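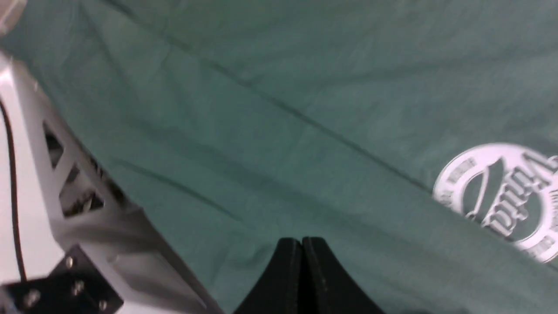

Rania Qaisi 看完上一篇记录以后回我,折痕只要没有从印花上压过去就不算折坏,布面上那些斜的、浅的,穿上身走两步自己会开,为这个反复返工是浪费时间。她还补了一句,说我对折痕的容忍度比买衣服的人低得多,买衣服的人根本不会把脸凑到布上看。

我把她的话抄在最前面,免得写着写着忘了有人持这个看法。同意一半。不同意的那一半,是“自己会开”四个字。谁看过?哪件?开到什么程度算开?上一篇里我问过同样的问题,得到的回答是“大家都知道”。大家都知道的事情,记录本里找不到一行,我就当它还没有人查过。

2023年3月9日,折衣桌

这一篇记的是圆领短袖,主要是那件绿的,胸前白色圆形印花,圈里有一片叶子或者水滴样子的图案和一个花体字。圈外沿的小字我不抄了,跟折法没有关系。挑它有两个原因:棉的,纯色,折痕在上面藏不住;印花又大又白,压没压到一眼能分清。黑的那件我上次试过,折痕得斜着对光才看得见,看得见看不见全凭站的位置,记下来的东西没法跟别人的对。

先交代我在怀疑什么,后面再写做了什么。

一、Neltulero 折法说明上的三句话

说明是 Skadham 转过来的,薄薄一本,封面写着 Neltulero 折叠法,里面图多字少。我用荧光笔划了三句。

第一句:“先对角,后对边,可避免在胸前形成横向折痕。”

第二句:“熟练者无需抚平。”

第三句:“适用于一切针织上衣。”

第三句不用试就可以划掉。“一切”这种词写在说明书里,要么是写的人没有试过几种,要么是试过之后不想提。连帽的卫衣怎么先对角?帽子往哪放?带拉链的呢?图上画的从头到尾是同一件没有图案的短袖,领口都画成一条直线。

第二句是骗人省工的。无需抚平,那抚平过的和没抚平过的摆在一起有没有差别?说明里没有对照。我猜写这句话的人是想说,熟手在折的过程里已经顺手把布带平了,那不叫无需抚平,叫抚平的动作没有单独算进步骤。这两种说法对新来的人差别很大,新来的照着字面做,折出来一包皱。

第一句值得认真对待。道理上讲得通:横着对折,折线正好落在胸口那一带,大印花首当其冲;斜着折,折线从肩膀附近往另一侧下摆走,有机会绕开。可是“有机会绕开”和“可避免”之间隔着很远。绕不绕得开要看印花有多大、偏左还是偏右、起折的那个角捏在哪里。说明上的衣服没有印花,当然绕得开。

二、桌布

先把桌布的事写掉,每次都有人问。

桌布是灰的,细白线打格。当初铺它是图方便,说白线可以当尺子,衣服下摆对着一根线,侧缝对着另一根,折出来自然是方的。我一直不太信这个尺子。布做的尺子,自己就会皱,右手边那一带的白线经常是弯的,拿弯线去对衣服的直边,对齐了反而是歪的。上个月,也就是 February 那本里(那本的月份是英文印的,我照抄),有一页写“下摆与白线平行,合格”,旁边没有写桌布有没有拉平。这一条我在旁边打了问号,没改别人的字。

今天开工之前我把桌布往四边各扯了一遍。扯平之后好一阵子,衣服在上面拖来拖去,右边又开始起伏。结论是:白线能用来看大方向,比如衣服有没有整个歪过去;不能用来判断一条边直不直。要判断直不直,拿硬尺。硬尺在抽屉里,用完请放回抽屉。

有人提议把桌布四角粘住。可以试,我不反对,但是粘了以后布绷紧,衣服在上面的摩擦跟现在不一样,前后的记录就接不上了。要换就从某一页开始换,那一页上写清楚。不要今天粘、明天揭,后天又说折痕变少了。

三、折痕怎么记

之前的记法是“轻、中、重”三档。我翻了翻旧页,同一件衣服同一天,一个人写轻,另一个人写重,中间也没有人重新折过。三档在这里起的作用就是让每个人都能写上自己想写的字。

改成下面这样,先用着:

记走向。横、竖、斜。斜的写从哪边到哪边,按衣服自己的左右,不按站的人的左右。这一条吵过,最后按衣服的来,衣服翻面的话在前面加一个“反”字。

记有没有棱。手指横着划过去,能感觉到一道凸起来的,叫有棱;只看得见颜色深一点、摸不出来的,叫影。影和棱分开记。

记到哪里为止。尤其是离印花多远。Rania 关心的是压没压过去,那就写清楚:压过、碰到边、没碰到。三个词够用,别再写“接近”。

记布的软起伏要不要算。我的意见是不算。棉布铺在桌上总有起伏,鼓一块陷一块的,那是布搁在那里的样子,跟折没有直接关系。旧页里有人把起伏也写成折痕,所以有几页的折痕多得不像话,我怀疑不是折得差,是记的人勤快。

用这个记法,绿的那件平摊开看,有一条长的斜线,从一侧上方往印花那边走,到印花跟前为止,旁边带一点棱。另外还有一条短的,位置低一些,走向跟长的差不多平行。照 Rania 的标准,合格。照我的标准,我不知道,我连这条长线是这次折出来的还是以前就有的都不能肯定。衣服到我手里的时候是什么样,前面没有人写。

这一点要单独强调:没有起始状态的记录,后面记得再细都是白搭。一条线,你可以说是对角折造成的,也可以说是在袋子里压了很久压出来的,还可以说是洗完晾的时候搭在杆子上搭出来的。三种说法都能讲圆。Skadham 那边会挑第二种,卖对角折法的人自然要说线是袋子压的。我现在哪一种都不挑。

四、对角折的过程

按说明走。衣服摊开,袖子顺平,从一侧肩膀那里提起来,往对面下摆的方向盖过去,上层压在下层上面。盖过去以后停一下,看上层那条斜边,看领子有没有跟着转,然后再收。

说明里没有“停一下”这一步,是我加的。加它的理由很简单,盖过去的那一下是整个折法里唯一会出新斜线的地方,出了线当场还能拎起来重来,再折一道就看不见了。
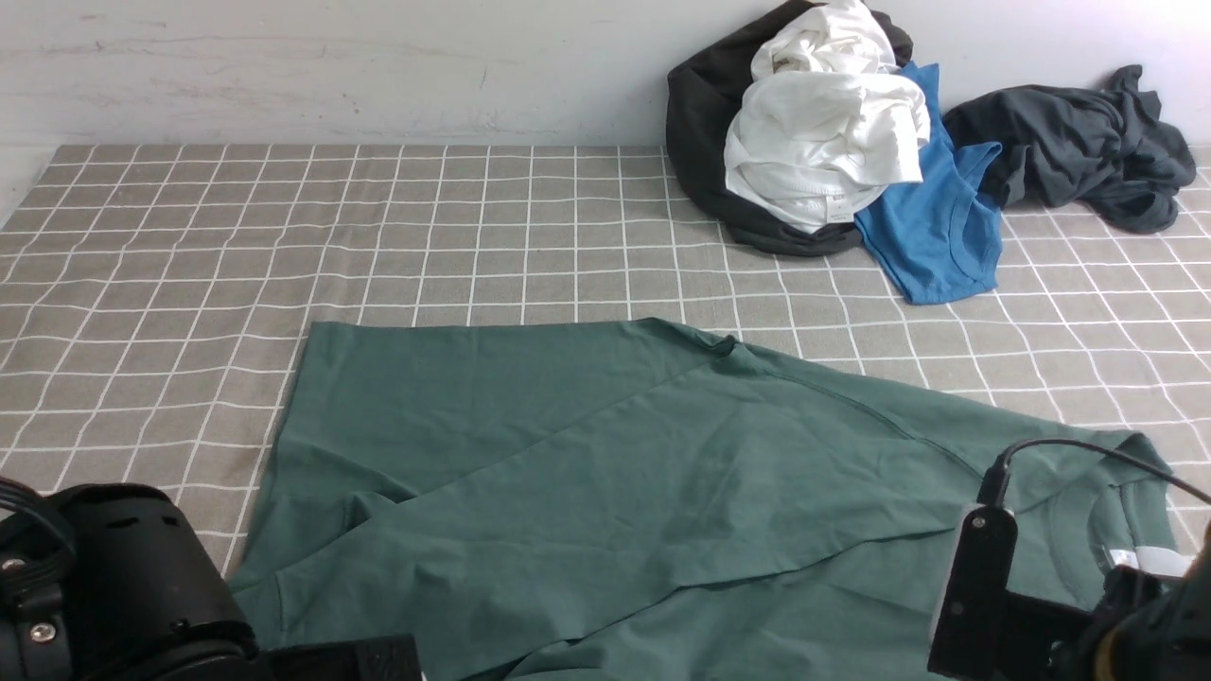
停下来以后先看领子。罗纹领口是弯的,对角盖过去,它不会老老实实躺成图上画的那条直线,会带着肩膀那一块布往里拧一点。拧出来的那点余量要有地方去,通常就去了衣服中间,在上层和下层之间鼓一个包。说明上的图没有这个包。照着图往下压,包就压成褶,褶再压就成棱。这条线是不是就是我在布面上摸到的那条,我没有证据,只能说走向合得上。

领子里面的白色小标也碍事。洗标是硬一点的料子,夹在两层之间,外面顶出一个小角。拿手一抹,小角移开了,可是移开的地方又带出一小段折。我试过先把标捋平塞进去再折,麻烦,而且塞进去它自己会弹出来。现在的做法是让它露在领口边上,最后一步再管。露着难看,至少知道它在哪。

下摆那一头相反,问题不大。下摆斜着往下走,离印花远,怎么折都伤不到要紧的地方。说明用了整整一页讲下摆怎么对齐,领口只有一行字。我觉得写反了。

接着是对边,把对角折出来的形状收成方的。到这一步,我和说明分道扬镳。说明要求两侧往中间等宽收,我量了,等宽收的话,其中一侧的折线会从印花边上擦过去。往外让一点就没事,代价是折出来的方块中线偏了,摞起来会往一边倒。要印花还是要整齐,说明没有说可以选,默认两样都有。两样都有的那种衣服,大概就是图上那件没有印花的。

五、数字

Skadham 附的那页纸上写“每件最多省 80 秒”。“最多”两个字印得跟别的字一样大,这一点我承认他们厚道。但是跟什么比省?跟横折三道比,跟卷起来比,还是跟新手第一天比?没有写。最多省多少,也没有告诉我最少省多少,最少可能是负的。

我没有掐表。掐表的人和折的人是同一个人,掐出来的东西不能看。等有两个人在场再做,折的人背对着钟。

另一个数是 191,写在旧页最后,旁边画了个圈,没有单位。有人说是累计折过的件数,有人说是货架那边的编号。我问了一圈,没有问到写它的人。在弄清楚之前请不要引用“我们折过 191 件”。已经有一份给外面的材料里出现了这句话,我让他们拿掉,他们说排好版了。排好版也得拿掉。

Brzozowska 那边报的是 4,000 件,说全部用对角折法入库,退回来的极少。我对“退回来的极少”没有兴趣。客人退不退一件短袖,跟颜色、尺码、价钱、当天心情都有关系,拿退货去证明折痕,中间隔了太多道。真想知道,从货架上随便抽几件,摊开,按第三节的办法记,抽的人不能是折的人。我写信问能不能这么办,回信说仓库忙。忙是真的,我也不催,只是在办成之前,这个 4,000 在我这里就是一个装衣服的数,说明不了折法好坏。

六、喷雾

Prernance 的除皱喷雾试了一瓶。写得短一点,今天的重点不在这个。

瓶身上说喷完抖两下即平。喷了,抖了。影淡下去一些,棱还在。但是我同时在旁边另一件上喷了清水,也抖了,影也淡下去一些。两件不是同一块料子,所以这个对照很粗,只够让我不去买第二瓶,不够让我说它没用。

有一件事要提醒:不要往印花上喷。我没有看到它坏,我是没有看,印花那一块我绕开了。绕开的意思是不知道,别理解成安全,也别理解成不安全。

还有,喷过的衣服放回堆里要写条子。上礼拜那件就没有写,后面的人拿来折,记录里写“手感偏潮,原因不明”。原因很明,就是没写条子。

七、靠墙那一堆

等着折的衣服都拢在桌子后头,贴着墙。墙上有灰的蹭痕,横着一道一道,我拿白布在上面擦过一下,布上没有沾到什么,所以浅色衣服靠过去大概没事。“大概”是因为只擦了一处。

我对这一堆的意见比较大。衣服团在一起等,等的时候就在压褶,下面那件被上面的压着,黑的那件在最大的一堆底下,等于折之前已经先折了一遍,还是乱折。然后我们拿起来,摊开,记“有斜线”,再讨论是哪种折法的错。上面第三节说的起始状态,最大的漏洞就在这里。

提过的解决办法有几个。

挂起来。最干净,需要杆子和衣架,桌边没有地方,挂到门那边去又要来回走。来回走的时间得算进去,省下来的 80 秒不知道够走几趟。

平铺着摞。比团着好,但是摞起来的重量还在,最底下那件的印花对着上面一件的下摆,压久了会不会印过去,没有人试过。

拿一件洗一件烘一件。说这话的人没有洗过。

眼下先做一件不花钱的事:从堆里拿出来以后,摊开,什么都不做,先记一遍,再折,再摊开,再记一遍。两遍之间多出来的线才算在折法头上。多花时间,我知道。前面那些页省下来的时间现在全赔在猜上头了。

试了一轮,用的还是绿的那件。第一遍记的就是第三节里写的那一长一短。折完再摊开,长的那条还在老地方,棱没有更高,手指划过去跟前一遍差不多;短的那条我觉得深了一点,可是我知道自己在等它变深,这种“觉得”要打折扣。新出来一条影,在领口下面,短,摸不着,过了一会儿再看,又不太确定它在不在。窗边的光那时候也变了。

所以这一轮能写进结论栏的是:对角折一次,没有在印花上留下我能摸到的东西。一次,一件,一个人摸的。Rania 如果拿这句去当她那句话的证据,请把后面这三个“一”一起抄上。

八、横折做对照

光试对角折不行,得有个比的。横折三道,老办法,折线从胸口过。

做之前我的预期是印花上会留一条横棱,很明显。做完摊开,有,但是没有我想的那么明显。印花那一层比布硬,折的时候它往回撑,折线在它上面是圆的一个弯,到了旁边的布上才变尖。摊平以后印花上只看得出光泽断了一小截,旁边布上的棱倒是清清楚楚。

这个结果让我有点不舒服,它对谁都不利。对角折法的卖点是保护印花,结果印花自己比布还经得起折;我一直说横折毁印花,这话说重了。当然,折完马上摊开,跟折完在袋子里压上一个月再摊开,不是一回事。压久了印花会不会裂,才是买的人在意的。没有一个月的记录。谁都没有。

放两件进袋子,一件对角折,一件横折,从今天放起。要求如下:

两件放在同一个架子上,上面压的东西一样多。

袋子上写折法,不写是谁折的。

中途不许打开“看一眼”。看一眼就得重新叠回去,叠回去就不是原来那次折了。

到时候拆袋的人最好没有看过这一页。所以看过这一页的人请在页脚签个字,方便把你们排除掉。

绿的那件不放进去,还要留在桌上用。放进去的用同一批里别的颜色。有人会说颜色不同没法比,我们比的是每件自己前后的差别,颜色可以不同,拍照和看的时候光要一样。

九、给 Rania 的回话

写在这里,省得再发一遍。

你说印花没压到就合格,我接受把它作为发货的标准,发货总得有个标准,这个标准至少看得清、吵不起来。我不接受的是把发货标准当成折法好坏的证据。衣服合格了,有可能是折得好,有可能是印花小,有可能是拿起来的时候就已经那样了。

你说斜的浅的穿上身自己会开。那就穿。你挑一件,我先记一遍,你穿一个下午,我再记一遍。如果影没有了棱还在,我们就知道会开的是哪一种;如果都没有了,我把前面关于棱的话划掉,旁边签字。别穿绿的那件。

你说买衣服的人不会凑那么近看。对。但是我们写的是折法记录,不写近看的东西,远看的东西就不用记了,大家站在门口喊一声“挺平的”就行。

十、没弄完的

洗标的问题没有解决。有人说剪掉,不行,那是要跟着衣服走的。有人说折之前翻到背后去,翻了,过不了多久又回来。下次试着从另一侧肩膀起折,让标落在最外层,看会不会少顶一层。

从另一侧起折还有一个好处,能看看那条长斜线是跟着起折的方向走,还是原地不动。要是换了边它还在老地方,那就跟我们的折法没有什么关系,前面对领口余量的那番推测也要收回一部分。

桌布右边又皱了。

连帽那种我今天没有碰。说明书既然写了“一切”,我给 Skadham 去了信,请他们寄一张连帽上衣按 Neltulero 折法折的步骤图,最好是带绳子的那种。没有回音之前,桌边贴的那张说明上“一切针织上衣”几个字我用铅笔括起来了,不要擦。

硬尺又不在抽屉里,谁拿了放回来。

页脚签字处(看过本页者):

补一行,收工前写的。领口下面那条影,换了一盏灯再看,没有了。前面写的“新出来一条影”不划,后面加注“换灯不见”。横折对照那一轮用的是哪盏灯我没有记,明天那一轮要重做。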